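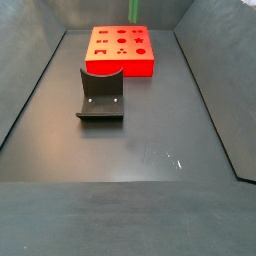 Red Board, Nine Holes: A Gallery

I have never been sold on shape sorters. The box copy always promises reasoning and patience, and what you get in most homes is a kid who learns which hole swallows anything and sticks with it. Still, Priya Ferreira kept telling me the red board was better than the ones I grew up with, so it gets a page on the Brannigan site like everything else. Posted February 22, 2021.

The board by itself

Three rows of three, all cut into one thick red slab. I'll grant that the choice of holes is less lazy than usual. There's a star, a trefoil made of three small dots, an arch, and a pair of little slots side by side. Plain circles show up too, and I do wonder how much a plain circle teaches anybody past age two.

My bigger complaint is the color. Red holes in a red board are hard to read from any distance, and the shiny top doesn't help. Rosalind Halvorsen says that's the challenge of it. I say a second color would have made a better toy. She has been arguing the other side since May and I don't expect her to quit.

The star piece

Long, green and ridged down the sides, held upright with its tip just over the board. Of the whole set this is the one I'd keep. A star forgives you a little -- there are several ways to turn it that work -- but it won't go in at any old angle, and that's about as much puzzle as I ask of a sorter.
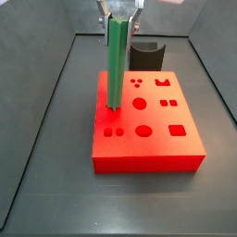
I'm less convinced by the length. A tall piece is easy to hold up near the top, sure, but a small tilt up there turns into a big miss down at the hole. Chantelle Lekota likes that and calls it good practice. Maybe. I'd want to see the same star cut short before I agreed with her.

Would I buy one? At 15 dollars, probably. At 21, I'd start asking what the second circle is for. Thaddeus Escobedo has the board next, and his notes will go up under the Clumen heading when he sends them.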